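The Small Parts Gallery
Tiltstead Shared Workshop

Every workshop has a place where screws go to be forgotten. Ours used to be a biscuit tin, then two biscuit tins, then a carrier bag on the back of the door that nobody would put a bare hand into. This winter we gave in and bought some drawers.

The order came from Norkent, item 3831, and arrived on a Tuesday in a box big enough for a washing machine. Most of it was paper. We went for yellow on the grounds that everything else we own is grey and gets lost.

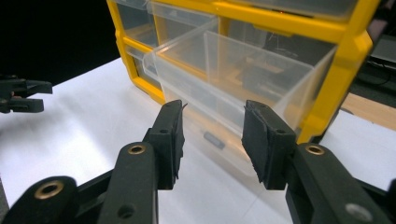 Sorting took 3 evenings, mostly spent arguing about whether a washer is a spacer. The rule we settled on is that if it's flat and you'd swear at it for rolling under the bench, it's a washer. Anything that fits neither description goes in Misc, which filled up first.

Labels are still to come. The Hostitz label printer works beautifully on any word of up to six letters, so for the time being we have BOLTS, NUTS and GROMME.

A few requests from the Su bench, where most of the electrical bits end up:

Shut the drawer when you've finished with it. Sleeves catch.

Fuses are not to be tested by putting them back.

If you take the last M4, write it on the sheet by the kettle. The sheet currently says "milk".

The biscuit tins are free to anyone who wants them. One still smells faintly of shortbread and the other of WD-40, and we'd check which before putting cake in it.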